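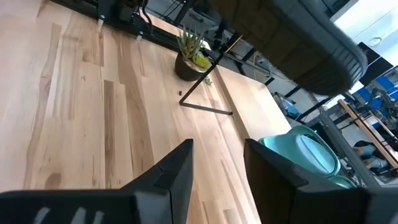
Butcher-block table: oil it or wax it, and can I keep a plant on it?

Nesma Badawi

Hello everyone! I've finally got the wooden table I've wanted for years, the kind made of long narrow strips, all pale blond with darker streaks and a few knots and some lovely caramel patches. I keep finding new bits of grain to admire. It came from a Fanditz clearance sale and there was no paperwork with it, so I don't know what finish is on it, if any.

Two things I'd love help with. First, should I be using oil or hard wax? It's a table for breakfast and letters and a bit of sewing, no chopping. Second, I keep a little spiky succulent on it in a dark round pot, and my sister is convinced I'll end up with a black ring in the wood. Bits of green drop off it now and then too. Do those stain? There's also a thin metal rod stand next to the plant and I'd hate for that to leave a mark.

The table is 200 cm long if that matters for how much to buy. Thank you!

Hatem Radwan

Lovely choice, and you're going to enjoy looking after it! I've had a block-strip worktop for years and it still makes me happy when the light comes in.

Find out what's on it before you buy anything. Put a few drops of water somewhere out of the way and leave them for ten minutes. If they sit up in beads, there is still a working finish there and you can leave it alone for now. If the wood goes dark, it's thirsty. Try a corner with your fingernail as well – wax will usually come up a bit greasy, varnish won't.

If it's bare or was oiled before, I'd go for oil. Sand lightly along the strips with something fine, never across them, then hoover and wipe off every bit of dust. Thin coats! I did 3 on mine with a night between each, and wiped off whatever hadn't soaked in after a quarter of an hour. The knots drink less than the rest so they'll need more wiping. Do the underside too if you can face crawling about down there, and go over the edges twice. Lay your oily rags out flat outdoors to dry before they go in the bin, they can heat up and catch fire if you leave them in a heap.

Hard wax oil is good as well and stands up better to hot mugs, but it costs more, and you need to check the tin to see whether it'll go over old oil. Mine was the Vimell one and the colour came out a touch warmer than I expected (I like it, my wife took a week).

Now the plant. Your sister has a point, but it's easily sorted. The black rings come from damp sitting under a pot, so take the succulent to the sink, water it there, let it drain properly and dry the bottom before it goes back. A cork mat or a glazed saucer underneath does the rest. They want so little water that you'll hardly be doing it in winter anyway. Dropped bits of leaf are harmless if you pick them up the same day. Squashed ones can leave a greenish smear, which a damp cloth gets off if you're quick. With the rod stand, stick tiny felt pads wherever it touches the table. Iron plus damp will mark some woods badly.

Please come back and tell us how the grain looks after the first coat, it's the best part!

Puren1110

just use olive oil, my mum always did. no need for fancy tins

Hatem Radwan

Please don't use olive oil, Nesma – it never dries and it can go sticky and smell. Any oil sold for worktops is fine.

Nesma Badawi

Did the water test and it went dark straight away, so oil it is! Cork mat ordered and felt pads found in the drawer. So excited to get started.

Contact us | © Hegazy Home Help | Back to top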